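## 2. Before you sign for a two-arm cell

Read this section before you fill in the Skondard order form. Most of the money wasted on bench cells is wasted at this stage.

1. Write down the job in one sentence. "Packing cans into a paper bag" is a job. "Flexible handling" is a sales phrase, and you can't budget for it.
2. Ask for the price of the whole cell. Stivau lists the arms alone. Mounting plate, grippers, wrist cameras, walls and cables are quoted on separate sheets, and the sheets don't always arrive together.
3. Set aside 10 percent of the quote for spares. Fingers and cables first.
4. Plan 200 hours of staff time for the first job. The brochure says less. Ask which job the brochure measured.

> **Note:** Delivery to Eltonby is around 7 weeks. An order placed after July should go on next year's budget.

> **Caution:** Do not accept a demo with the vendor's own parts. Bring the items you handle every day, including the ones that dent or roll.

5. Look at a cell that has been in use. A showroom table won't tell you what the surface, the plate and the cable runs will look like on yours. The bagging cell has a scuffed top, crumbs near the front edge, and purple cables arching over both arms. Budget for cleaning and for a replacement top.

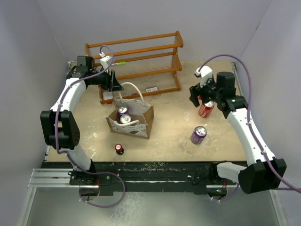

Sumampouw objected to step 5 when the draft went around, saying a worn tabletop costs very little next to a second arm, and that buyers should first ask if one arm would do. Fair point, so it becomes a step:

6. Get a one-arm quote for the same job. If the vendor won't give one, ask for the reason in writing.
7. Compare both quotes with the yearly cost of doing the job by hand. Leave out any savings you can't trace to a time sheet.

> **Note:** The service plan is optional for the first year, whatever the form implies. Strike the line before signing if you don't want it.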